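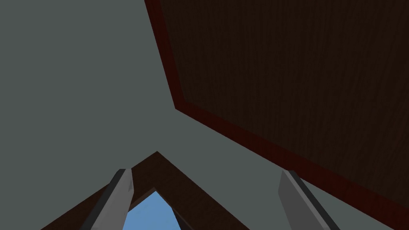 Simulated wrist view in the Kuvel scene, gripper open, wooden panel at upper right.

Kuvel Two-Finger Gripper, Simulation and Bench Package

Supplied by Hiltix
Product support: Flurina Camenzind
Technical documentation: Morfudd Penry

Overview

The Kuvel package consists of a two-finger parallel gripper, a wrist camera bracket, and a matching simulation model for use with the Coline scene editor. It is intended for laboratories and training departments that prepare arm motions in simulation before running them on a bench cell. The model and the hardware share one set of finger dimensions, so a change made to the fingers must be entered in both places.

The package is delivered with the standard flat fingers. In the wrist view, each finger shows a light gray face with a dark charcoal strip on its outer side and a beveled tip. The fingers enter the view from the bottom edge. Users who fit their own fingers should expect a different view and should repeat the camera alignment given on this page.

Scope of Supply

Gripper body with flat fingers, one pair
Spare finger pads, 3 pairs
Wrist camera bracket with fasteners
Hex keys, 2 sizes
Power and signal cable for the tool flange
Kuvel simulation model and the furniture scene
Setup sheet and maintenance record

The camera, the arm, and the arm controller are not included.

Setting Up the Simulation Model

Install the Coline scene editor and load the furniture scene from the package folder. Attach the gripper model to the tool flange of the arm and confirm that the tool frame points along the fingers. A reversed tool frame is the most frequent cause of support requests for new installations.

Open the wrist view and set the gripper to its open position. Both fingertips should be visible and should stand at the same height. If one finger is higher than the other, the camera node has been rotated on its mount and must be returned to zero before any further adjustment.

The furniture scene uses plain materials and soft, even lighting. Surfaces such as the gray background carry no texture. This keeps rendering times short, but it also means that image-based alignment tools may find few points to follow on these surfaces. Alignment should be carried out on edges, for example the reddish-brown trim along the dark panel, where the boundary with the gray is sharp.

Save the aligned view under a new name. The supplied scene file should be kept unchanged for comparison.

Setting Up the Bench Cell

Switch off the arm and lock the supply before fitting the gripper. Seat the gripper body on the flange, insert the fasteners by hand, and tighten them in a cross pattern to the value on the setup sheet. Route the cable along the arm with enough slack for full wrist rotation.

Fit the camera bracket after the gripper body is secure. Restore power, open the gripper at reduced speed, and compare the live view with the saved simulation view. Small differences can be corrected at the bracket. Larger differences should be traced to the flange or the fingers, and the camera should not be moved to hide them.

Care and Maintenance

Wipe the finger pads with a dry, lint-free cloth at the end of each working day. Solvents must not be used on the pads. Inspect the tips for chips and the fasteners for movement. Worn pads are to be replaced in pairs.

After a collision, remove the fingers and check them against a flat surface. A bent finger must be replaced. Straightening is not permitted and ends the warranty on the part.

Enter all pad changes, collisions, and camera adjustments in the maintenance record. Service staff will ask for this record when a unit is returned.

Repair and Returns

The gripper body is sealed and may be opened only by the Grajales service workshop. Return requests are handled by Vasco Matos and should state the serial number, the fault, and the software version in use. Please remove the camera bracket before shipping.

Page revised 22 March 2024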